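A Quiet Half Hour with Iona MacAulay

Iona MacAulay has taught third grade at Debnath Elementary long enough that some of her first students now drop off children of their own, and when I asked if she had time for a chat about the reading evenings she laughed and said she had until the kettle boiled. We ended up talking for most of the afternoon, which will surprise no parent who has ever stopped to say hello to her at the gate!

The reading evenings began one August, before school had even started, with a few families sitting on the library carpet. "I had this idea that the parents should be read to as well," she told me. "You forget how lovely it is. Grown-ups get read emails and parking notices, and that's about it." Last year 68 families signed up, and the children between them finished 700 books, all written down on long paper strips that ran the length of the Windov hallway and partway back again. 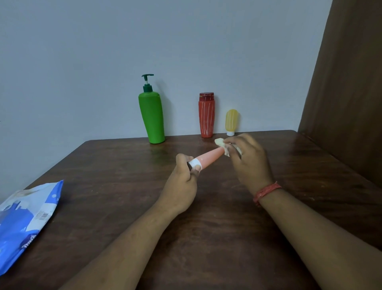 Bashir wrote to us afterward that his daughter still won't go to bed without "the hallway book," meaning whichever one she plans to add to the strip next, and that he has learned more about sea otters than he ever expected to.

Iona was delighted when I passed that on. She keeps notes like his in a folder, and she got it out to show me (it took a while, as we stopped to read a good many of them). She is firm, in her gentle way, that the evenings are not a contest. "Some children read one book all term, and they read it four times, and they love it," she said. "I'm not going to tell that child to hurry up."

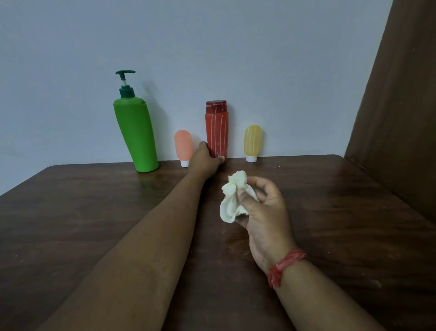

She does worry about the children who find reading hard work. For them she sets up pairs, an older student with a younger one, and lets the two of them choose where to sit and what to read. "The big ones are so patient. I had a fifth grader who hardly spoke in my class, and there he was doing all the voices for a first grader, dragon and everything."

I asked what the school could use more of, and she didn't need to think. Picture books for older readers, books in the languages families speak at home, and a few more lamps, as the ceiling lights in the library are awfully bright after dark.
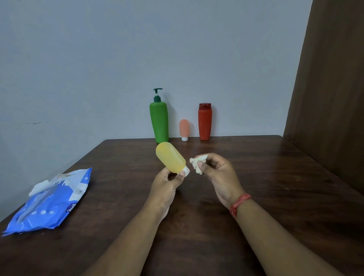 The next round of evenings will be held in the Jometti Room, which has a proper rug and a door that closes, and Iona is hoping grandparents will come along too. "Bring a cushion," she said, walking me out and still talking, "and bring whatever you loved when you were eight. I'll read it if you're shy."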